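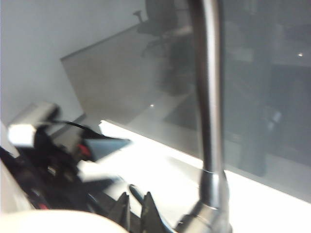
Gwenllian Rosser wrote in after the first release to say that tinted glass beside a worktop had caught her out more than anything else in the set, and could we please label the reflections as well as the glass? Yes, we could, and it has made the whole collection better. Keep the messages coming!

Trosteo: taps, worktops and the glass next to them

Trosteo is a picture collection of the wet end of ordinary rooms: taps, the worktop round the foot of the tap, and whatever wall, screen or pane stands behind. There are 2,099 pictures from 19 rooms. We love this corner of a room. Brushed metal picks up a bit of everything near it, a white top goes blinding under a decent light, and a sheet of smoked glass will happily show you a chair that's on your own side of it.

What's in it

pictures/ has one folder per room
labels/ has one text file per picture, same name as the picture
rooms.txt lists the rooms with notes on glass, metal and lighting
held_out.txt lists the 176 pictures we keep back for checking

Please leave the held-out pictures alone until you've finished everything else. They come from the same rooms as the rest, so they'll tell you how you do on new views and nothing at all about new kitchens.

Labels

We use nine: tap, tap base, worktop, wall, floor, skirting, glass, reflection, other.

Tap covers the spout all the way from the collar upwards, including the bend, even if the top of the bend is out of view. Tap base is the wider part below the collar. If you can't find the seam, call the whole thing tap and move on.

Glass and reflection can overlap, and they usually do. Draw the glass first as one big shape, then draw reflections on top of it. If you can tell what a reflected thing is, put a word in the note field (chair, lamp, door). If it's only a dark upright smudge, leave the note blank. We had some lovely arguments over smudges and blank won.

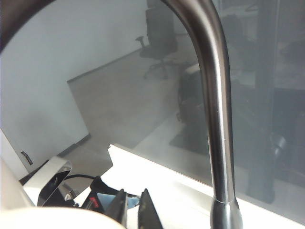
Brushed steel swan-neck tap and white worktop, with an office chair showing in the grey glass.

Rooms with dark skirting are a treat to label, by the way. The line along the foot of the wall gives you the lie of the floor straight off, and then you can work out how much of what's in the pane belongs there. Pale skirting on a pale wall takes three times the patience. Look for it in rooms.txt under "hard edges" before you volunteer for a folder.

Colour and brightness

No picture has been brightened, sharpened or straightened. Plenty of the white surfaces are blown out and plenty of the views are soft. We kept those in because a tap at the edge of a bright worktop is still a tap, and we wanted labels for it.

Metal changes a lot from view to view. Silver in one can be brown or nearly black in the next, so don't label by colour. Follow the outline down to the first joint and decide from there. When you can't decide, use other and write "pole" in the note. 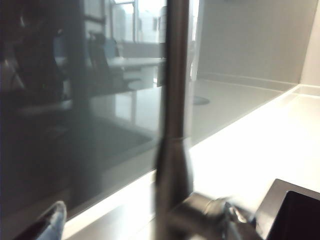 Label as: other (note "pole"), glass on both sides, worktop left as a single shape.

Known gaps

Hardly any brass, which is a shame. No outdoor taps. Patterned tiles turn up in one room only. The floor label is thin, and skirting is thinner still.

The Stallier folder has a few label files where glass and reflection are swapped. We're working through them, and fixes are very welcome.

Using it

Unzip, read rooms.txt, then run the Jirneo checker over labels/ to catch empty files. It prints the name of anything it doesn't like. The Zaidi viewer opens a picture with its shapes on top and is by far the nicest way to browse (press R to hide the reflections, it's great fun).

Changes

February: reflection added as its own label, notes allowed on other, skirting redrawn in the darker rooms.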